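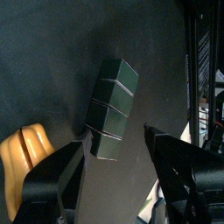
Progress Report to the Lostent Fund
Project: Upkeep of the Two-Arm Tabletop Cell, Surkau Laboratory
Reporting period ending in February

1. Status

The cell is in regular use and the maintenance plan agreed with the Fund is being followed. In this period the cell completed 1032 logged cycles against a target of 800. Work on the grippers and wrist cameras is complete. Work on cabling is still open and is described in section 4.

2. Grippers and wrist cameras

Both grippers were removed, cleaned and refitted. The finger pads on the left arm had worn unevenly and were replaced from stock. Screws at the finger mounts are now marked with paint so that any movement shows at the daily check. Opening width is measured each Tuesday before the first run, and the values are kept in the cell log.

The wrist cameras were realigned after the grippers went back on. The procedure supplied by Gallardo assumes a bare flange, and staff had to repeat it twice on the left arm before the readings settled. A corrected version of the procedure has been written and is stored with the cell.

3. Enclosure and work surface

The dark enclosure remains in place and has reduced the variation in lighting that was reported last period. The corner brackets of the table frame were checked for tightness, and one was reset.

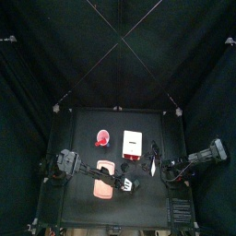 Household items and small toys continue to serve as test objects. They are placed by hand before each series, and the layout is entered in the log together with the operator's shift. A cutting board that had begun to slide during runs was given a new backing, and no further slips have been logged.

4. Open items

Cable routing on the right arm does not yet meet the plan. The bundle rubs against the arm housing at full reach, and the outer sleeve was replaced once during the period. Clarkero has quoted for a longer sleeve with two added clips - delivery is expected early in the next period. Until then the reach of the right arm is limited in software.

The emergency stop was tested monthly and responded correctly each time.

5. Budget

Spending on parts came to $1057 out of the $2000 allotted. The remainder is reserved for the cable work and one spare set of finger pads. No change to the total is requested.

6. Next period

The cable sleeve will be fitted first, followed by a full check of both arms at normal reach. The wrist camera alignment will be repeated after that work, and the results will be attached to the next report.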